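Come and have a go at our open day – people wanted for the Flomonine robot sessions

We're opening the doors at Flomonine again this May and I'm looking for people to come and take part. I run the visitor side of things at our Gitville workshop, so if you write in, it's me you'll hear from.

You don't need to know anything about robots. I mean it! Last time we had retired bus drivers, two sisters who run a bakery and a whole row of sixth formers, and the best driver of the lot was one of the bakers. If you can hold a pen and sit still for a bit, you can do this.

You'd come in at 9 in the morning, have a cup of tea, and watch one of us show the arm picking things up off a worktop. Then it's your turn. You sit at the desk, take hold of the controls and try the same job yourself while one of the team stands next to you. The jobs are small ones – lifting a flat piece of metal, moving it across and setting it down again, that kind of thing. Flat things are harder than they sound, and I still make a mess of them on a bad morning.

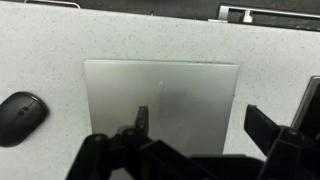 Each go lasts a few minutes and then you swap with the next person, so there's plenty of time to chat, look round the rest of the workshop and ask the engineers awkward questions (they love it, whatever their faces say). After lunch we switch to Satti, our own control program, and you tell us which way of driving you liked better. Please be blunt. The buttons in Satti got moved after the last open day purely on what visitors told us, and I'd like to hear if we've made them worse.

What we're after: anyone aged 16 or over, left-handed people especially, as we never get enough of you. Glasses are fine. You'll need to be able to sit at a desk for short spells, and if that's tricky for you, write to me anyway and we'll see what we can sort out. The chairs and the desk both go up and down, and there's a step-free way in from the car park side.

There's room for 400 visitors over the whole open day, but the hands-on places go first, so put "hands-on" in your message if that's the bit you want. If you'd only like to watch, put "watching" and you can turn up whenever suits you until we close at four.

Lunch is on us and we'll pay your bus or train fare within the county – keep your ticket! Parking is free at the Atow building next door. Don't park in front of the roller door, we do need to get in and out of it.

To sign up, use the visitor form on our website and tell me your name, your age, which hand you write with and anything you can't eat. I answer everybody, though it may take me a few days when it's busy. Bring flat shoes and tie long hair back if you're down for hands-on.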